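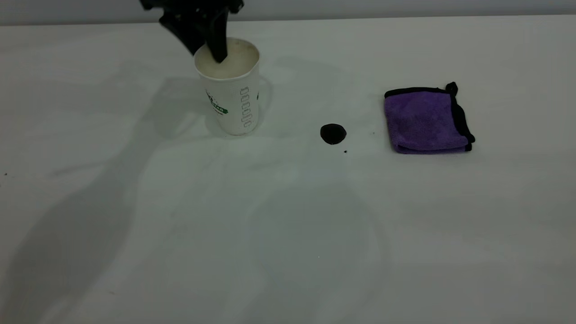

3.2 Friendship and the Weekly Return

We turn now to the way in which half-hour comedies about friends ask their viewers to come back, and what those viewers say they are coming back for. Our corpus, as set out in the previous section, consists of 3,409 posts left on the Hultico discussion boards by people watching one of three sitcoms: Tsakiris, Kuvon and the much shorter-lived Flistero. We read every one of them, some of us more than once, and we will admit to having grown fond of a good many of the writers along the way.

What struck us first was how seldom the posts deal with plot. A viewer of Kuvon will happily spend 800 words on the way two roommates share a couch (who gets the blanket, who talks over the TV) and then mention in passing that one of them lost her job in the same episode. We take this seriously as a form of criticism. Earlier writing on the sitcom has tended to treat the reset at the end of each episode as a weakness, a sign that nothing the characters go through is allowed to matter. The posters see it differently, and for them the reset is a kind of promise that the friendship will still be standing next time, whatever else has been knocked over.

Figure 1 sorts the posts by their main topic, and the pattern holds for Tsakiris and Kuvon alike, with talk of friendship well ahead of talk of romance. Flistero is the odd one out. Its two leads fall out midway through the only season and don't make up until the finale, and the boards grew noticeably crankier in March, when those episodes aired. We coded 64 posts from that stretch as open complaints, and they make lively reading! Many of the writers said they missed the pair's phone calls, the long rambling ones that used to open each episode and never had much to do with anything that followed.

Figure 1. Posts by main topic for each series, with posts touching on more than one topic assigned to the topic that takes up the most space.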